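Caring for Mugs, Towels and Open Shelves in the Shared Kitchen
Medeiros House Residents' Handbook – Household Guidance, revised 14th April 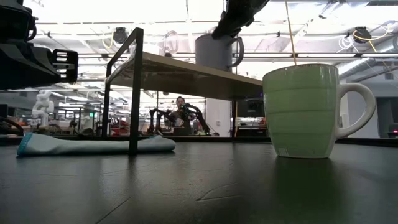
How often should a cotton kitchen towel be changed?
Every day in a kitchen used by one household, and twice a day where several households share a sink. A towel that has been used to wipe up after raw meat or eggs goes straight into the wash, whatever the hour.

The guidance that follows applies to the ground-floor kitchen and to the small pantries on the upper floors. Residents with a private kitchenette may find it useful as well.

Washing mugs

Mugs should be washed in hot water with a small amount of dish soap, using a soft brush or sponge. Mugs with ribs or raised bands hold tea and coffee stains in the grooves, and a flat sponge passes over them. A soft bottle brush, worked around the mug in the direction of the bands, cleans them in a few strokes.

Attention should be given to the inside of the handle and to the unglazed ring on the base. The ring is rougher than the rest of the mug and will hold soap if it is not rinsed. It is also the part that scratches tables.

For brown stains inside the cup, make a paste of baking soda and water, spread it over the stain and leave it for 5 minutes before rubbing gently with a damp cloth. Steel wool and scouring powder are not to be used on glazed ware. Gray marks left by spoons will usually come off with the same paste, though a second treatment may be needed.

Drying and the use of towels

A towel laid flat and folded once or twice lengthwise makes a good resting place for wet cups. Mugs may be placed upside down on it for a short time, then turned upright so that air can reach the inside. Cups left face down on a damp towel overnight will smell stale in the morning.

White towels with a colored stripe are for dishes and glassware only. Plain gray cloths are for counters and spills. The two kinds are washed separately, on a hot cycle and without fabric softener, which leaves a coating on the fibers and makes the cloth slow to take up water. Towels should be fully dry before they are folded and returned to the drawer.

Raised shelves

A low shelf that stands on the tabletop doubles the space available for cups and leaves room beneath for a folded towel or a tray. The Jollik risers supplied to the upstairs pantries have a wooden board on a metal stand. The following points apply to these and to similar shelves.

Place heavy items over the legs and lighter ones toward the middle of the board. Keep one row of mugs only, with the handles turned the same way and clear of the edge. Mugs are not to be stacked on a raised shelf.

Wipe the board with a well-wrung cloth and dry it at once. Standing water raises the grain and leaves rings. Unvarnished boards should be rubbed with food-grade mineral oil twice a year; the house does this in April and again in November. Metal legs need only a dry cloth, but the feet should be checked for missing pads. Replacement pads are kept in the supply cupboard on the Kunon Street side.

Lift a riser to move it. Dragging is the most common cause of damage to the tables.

Dark tabletops

Dark surfaces show dust, smears and light scratches more readily than pale ones. Wipe them with a barely damp microfiber cloth and follow with a dry one, working in straight lines from the back to the front. Glass cleaner may leave streaks on some finishes and should be tried first on a hidden corner.

Faint scuffs from cup bases can often be lightened with a drop of dish soap on a soft cloth. Deeper scratches should be left alone and reported at the front desk. Colored wax and marker pens make later repair more difficult – please do not use them.

Chips and cracks

A mug with a chip on the rim is to be taken out of use. A hairline crack near the handle is more serious, as the handle may come away when the cup is full. To check, run a fingertip around the join and look at the cup under a good light. Broken ware should be wrapped in newspaper and placed in the bin marked for ceramics. It does not go in the glass recycling.

The house holds a stock of 100 mugs for general use, stored in the Pernutent Room. Requests for replacements may be left at the front desk, up to 6 per pantry at a time.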